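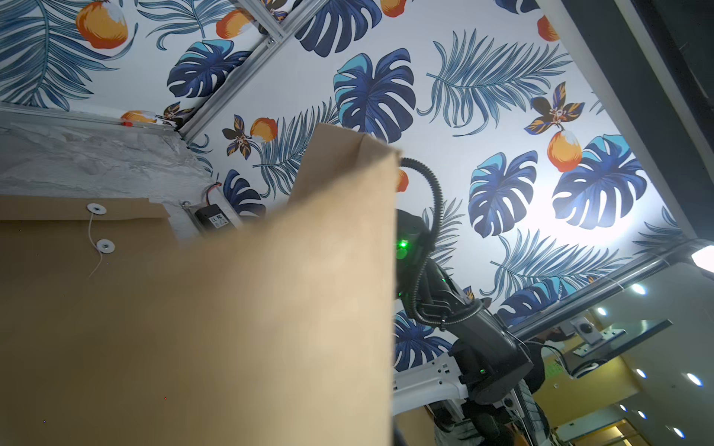
Choosing Winter Tires for a Midsize Truck

January 6, 2024
By the Editor, Wolska Road Notes

Owners of midsize pickups frequently ask whether all-season tires are sufficient for a northern winter. After one full December on a dedicated set, this writer is satisfied that they are not.

The tires under review are the Brellar 4, purchased from the Steinbach service center at a total cost of $1,457, mounted and balanced. The price includes four steel wheels, and seasonal changes are therefore a simple matter of exchanging one set for the other.

The most noticeable improvement is in braking. On the long grade into Floltanby, the truck now slows in a straight line on packed snow, with little intervention from the antilock system. Cornering is steadier as well -- particularly with an empty bed, when the rear axle carries very little weight.

There are costs to consider. Road noise is higher above 50 mph, and fuel economy has declined slightly. Drivers should also check pressures weekly during cold spells and have the wheel nuts retightened after the first week of driving.

Comments

dualcab_owner: Did you keep the factory size or go narrower?

Editor: The factory size was retained.

plowguy7: Same set here, third winter. Tread is holding up fine.

Related posts
Battery Care Below Freezing
168 Miles in Four-Wheel Drive
Selecting a Bed Cover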